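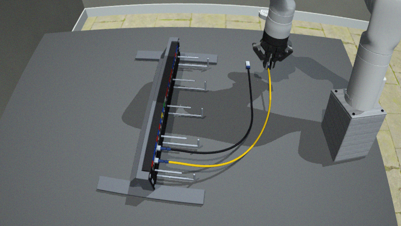
Patch panel with colored ports, on a gray table.

The MacLeod open day in Stesdale runs every July, and the training rooms were the first stop. Erzsébet Hegedűs led our group of 12. The building was a cannery until the town bought it, and the old loading dock is now the cafeteria.

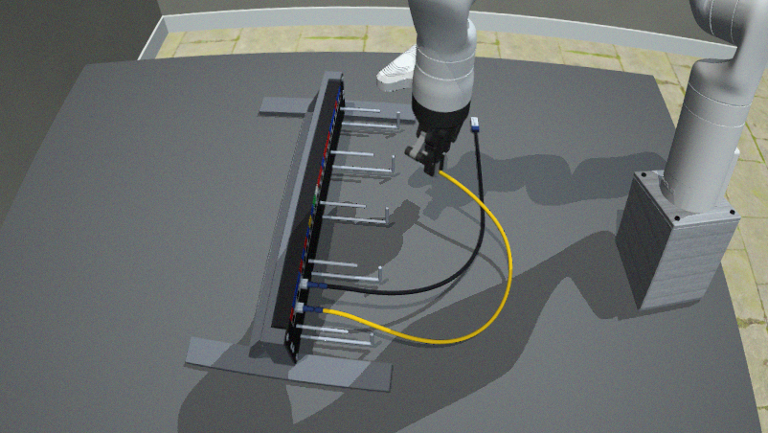

Lunch was bean soup and bread – plain but good. Afterward we walked over to the library, which holds almost 2,000 local maps. Parking is tight, so take the bus from Pesine.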